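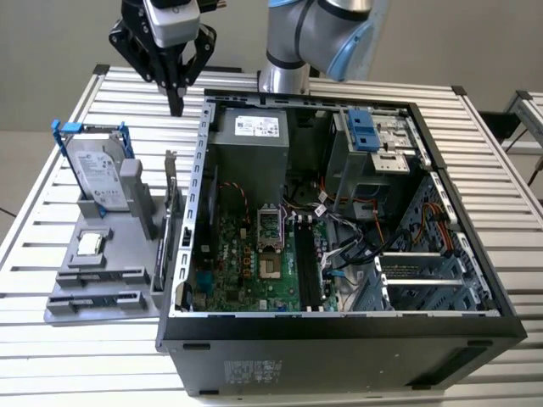

Zerlegung von Altrechnern: Hinweise zur Ablage der Bauteile

Im März wurde in der Werkstatt Ernen mit der Durchsicht ausgemusterter Bürorechner begonnen. Der Bestand umfasst 55 Geräte, überwiegend aus der Auflösung des Lagers Bendetti. Für die Bearbeitung eines Gehäuses sind etwa 6 Minuten vorgesehen – Schreibarbeiten nicht eingerechnet.

Festplatte, Prozessor und Speicher werden getrennt abgelegt und im Verzeichnis Grelto erfasst. Der Haltebügel des Sockels bleibt bis zur Sichtprüfung geöffnet. Das Netzteil verbleibt vorerst im Gehäuse.

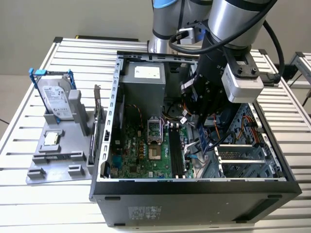

Geöffnetes Gehäuse, links davon die Ablage mit Festplatte im blauen Rahmen und Prozessor.

Festplatten unter 256 GB werden nicht weiterverwendet. Über die übrigen Datenträger entscheide ich nach dem Löschprotokoll. Ein Nachtrag zu den Speichermodulen folgt an dieser Stelle.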